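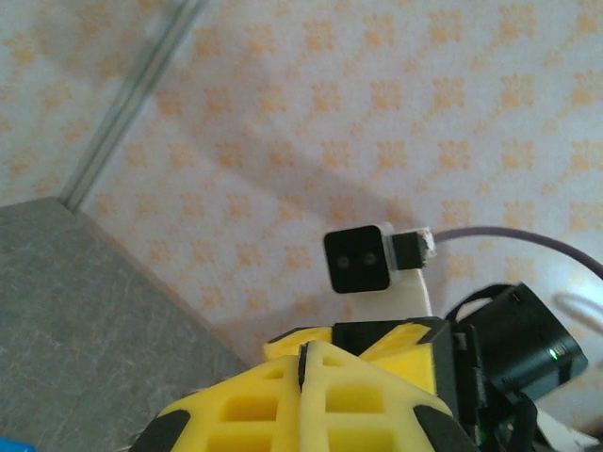 30/06/2025
Evidence weights, Figueroa exhibits – discrepancy between intake and lab

Picking up from the April note. Defense in the Figueroa matter has asked why the plant material weighs less in our report than on the property sheet. The county attorney wants a written answer, and before writing one I want to know which part of the difference is balance, which is packaging and which is water.

Background for whoever reads this next. Six bags came in from the Prokavport property room, all one seizure, all plant material. Property sheet for bag 3 says 473 g. Our net for the same bag is lower, and so are our nets for the other five. Nothing in the seal log suggests the bags were opened between intake and us. Seals were intact on receipt, initials and dates legible, photographed before cutting. So I am not treating this as a custody problem until the ordinary causes are used up.

Balance

Ran the Davum first, as the report weights came from it. Leveled, warmed up overnight, internal adjustment, then external check masses low to high and back down. The 800 g check is the one that matters here as it brackets every bag gross. All readings inside tolerance, no difference between the upward and downward series. Corner loading fine except rear left, which reads slightly high. Still inside tolerance, same as the last service record. Noted on the balance log.

The property room scale is a different story. It is a bench scale with a coarser readability than ours and it rounds to the whole gram. Its calibration sticker is in date. Ronja Aasen took our check masses over there and ran them on their bench with their usual pan on it. Her sheet is stapled to the facing page. The scale itself is good. Repeatability is as expected for the class.

So the scales agree with each other. The discrepancy is not there, or not enough of it to matter.

Packaging

This accounts for a lot. The property sheet has one weight column and it is headed "weight". Ronja asked the intake clerk what goes in it and the answer was whatever the scale shows, bag and all. Checked in Bamelness: the field is also just "weight", with no gross/net flag, and it accepts the number without a unit. Three of the bags were entered with the inner zip bags and a rubber band included. For the rest I can't tell from the record.

Weighed all empty packaging today, outer and inner separately, labels and tape left on. Kept the cut strips with each outer bag so nothing is missing from the tare. Gross on receipt minus packaging gives our net to within the last digit for every bag. That closes the lab side.

Packaging subtracted from the property weight still leaves bag 3 heavier at intake than with us. Same direction for the others, smaller for the two that were in paper inside.

Water

Remaining candidate is moisture. Officer notes describe the material as "fresh, damp". The bags are not airtight, the storage room runs dehumidified, and they sat there from April until transfer. Loss of mass is what I would expect.

Can't reconstruct the starting moisture. What I can do is show that material of this kind loses water through this kind of bag on this shelf. Set up as follows:

– training hemp from our own stock, rehydrated in the chamber, split into six portions
– three in the same outer bag as the exhibits, heat sealed
– three in paper inside the same outer bag
– gross weights on the Davum at start, then daily at first, then at longer intervals
– logger on the shelf for temperature and humidity
– one empty sealed bag of each type carried along as a blank

Blanks are there because the paper takes up and gives off water too, and I would rather have that number than argue about it on the stand. Exhibits themselves are resealed and stay out of this. No drying of casework material without a written request from both sides.

First weights taken this afternoon. No conclusions from a single point. Chamber humidity overshot on the first attempt and one portion had condensation on the lid, so that portion was discarded and replaced from stock before splitting. Recorded in the stock book under training use.
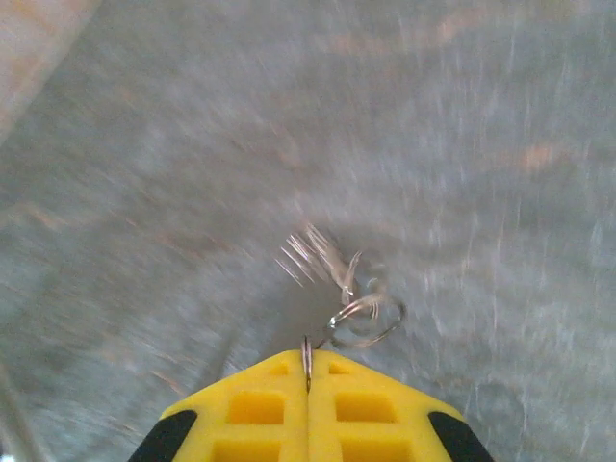
Reporting

Draft wording for the reply, not sent: "The property record states a weight that may include packaging. The laboratory reports net weight of material as received. Plant material may lose moisture in storage." Ronja thinks the second sentence should cite the procedure by section. Agreed, will add.

Checked whether the difference changes anything for the charge. Both numbers fall in the same bracket, so it doesn't, but that is for the attorney to say and it stays out of the letter.

Open items

Ask Prokavport to record gross weight as gross, with a unit. Ronja to send the request.

Bamelness field label – change request goes through the vendor portal, needs the supervisor's login.

Rear left corner on the Davum: repeat before the next service visit and compare.

Find out whether the intake pan is tared every time. The clerk said yes, the sheet has no box for it.

Second weights tomorrow morning, same order, same operator.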